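4. Detached garages and outbuildings

4.1 Why these buildings were treated separately

Detached garages were left out of the first round of the Latolora study. The reasoning at the time was that people do not sleep in them, and the early questions were all about waking and escape. Fire crews in the district pointed out that this left a gap. A garage fire that starts at ten in the morning may not trap anyone, but it can reach a fence, a parked car, a hedge and then the eaves of the house. We therefore went back to the incident records and pulled out every call in which the fire began in a building that stood apart from the main dwelling.

The records came from the Staltard and Nostudgate stations. Between them they cover the older streets near the river, where garages were mostly added later and built up to the boundary, and the newer estate on the hill, where they were planned with the houses. Both stations use the same report form, although Nostudgate crews write longer notes in the free text box. We read the notes in full for every call. In total, 145 incidents met the definition and had enough detail to be coded.

Incidents were left out if the building shared a wall or a roof with the house, or if the only thing burning was a bin or bonfire near the garage. Carports gave some trouble. We kept them if they had walls on at least three sides and dropped them otherwise. Ha-neul Cheon coded all the reports and Jae-in Ma coded a subset without sight of the first set of codes. Where the two differed, the report was read again and a single code agreed. Most of the differences concerned where in the building the fire had begun, which crews often recorded only as "rear" or "by door".

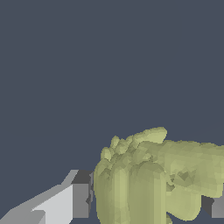

4.2 Coding of the reports

Each report was given a code for the seat of the fire, the first material known to have burned, the state of the main door on arrival, and the furthest point the fire reached. The last of these used a scale of four steps: kept to the item first alight, kept to the building, spread to something outside, and spread to the house. Smoke damage alone did not count as spread. A scorched fence did.

We also recorded the time between the call and the first water on the fire. This was available for most incidents but not all, as older forms gave only the time of arrival. Where it was missing we did not try to estimate it, and the incident was dropped from any comparison that needed it.

Cause was coded last and with some caution. A crew at the scene of a small garage fire is not carrying out a full investigation, and the cause box is often filled in from what the occupier says. Cha, in the scheme we adapted for this study, keeps "stated cause" and "supported cause" apart, and we have done the same. A cause was counted as supported only when the notes described something the crew had found for themselves, such as a burned-out charger or a heater still switched on.

4.3 Contents and access

Very few of the garages were in use for a car at the time of the fire. In 62 of the reports the crew mentioned that stored goods had slowed them down, either at the door or once inside. The goods named most often were furniture, boxes of papers, paint, garden machines and tyres. Crews did not always list what was there, so the lack of a mention should not be read as a clear floor.

The main door mattered more than we had expected. Up-and-over doors that were shut on arrival held smoke in and kept the fire short of air, but they also had to be forced or cut before water could be put on the seat of the fire. In several reports the door had warped in its tracks and would move only part of the way. Side doors were quicker where they existed, though many were blocked from within by shelving.

Open doors gave a different pattern. Occupiers had often opened the door themselves to look inside or to rescue something, and left it open when they stepped back. These fires were more likely to have reached a car on the drive or the boundary fence by the time the first engine arrived. We cannot say how much of this comes from the open door. A larger fire is more likely to be noticed, and someone who notices it is more likely to open the door.

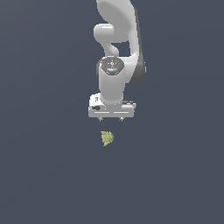 Figure 2. Simulated view of a white robotic arm, seen from above against a plain dark background.

4.4 Distance to the house

Distance was not on the form. We measured it from site plans where these could be found, taking the shortest gap between the garage wall and any wall of the house. Garages on the hill estate were set further from their houses than those by the river, and fewer fires there reached the dwelling. Two things make this hard to read as a simple effect of distance. The hill estate is also newer, with less timber at the eaves, and it lies closer to the Nostudgate station.

What lay in the gap was often as important as its width. Crews noted log piles, plastic sheds, oil tanks and dry hedging between the two buildings. In a handful of cases the fire had crossed a wide gap along a fence and its climbing plants, while a narrower paved gap elsewhere had held. The numbers are too small for a firm comparison, and we report the pattern only because crews at both stations raised it without being asked.

4.5 Limits of the records

The incidents studied are those that led to a call. Small fires put out by the occupier with a hose or an extinguisher are missing, and there may be many of them. The reports were also written for other purposes. A crew that has dealt with a garage fire quickly may write two lines and return to station, so short and successful jobs are the ones we know least about.

There is one further point about timing. Staltard changed from paper to tablet reporting part of the way through the study period, in April, and the tablet form asks about door state directly. The paper form did not. Before the change, door state had to be taken from the notes, and it was missing more often. We ran the comparisons in 4.3 again using the tablet reports alone. The direction of the results was the same — open doors with more outside spread, shut doors with less — but the gap between the two groups was smaller.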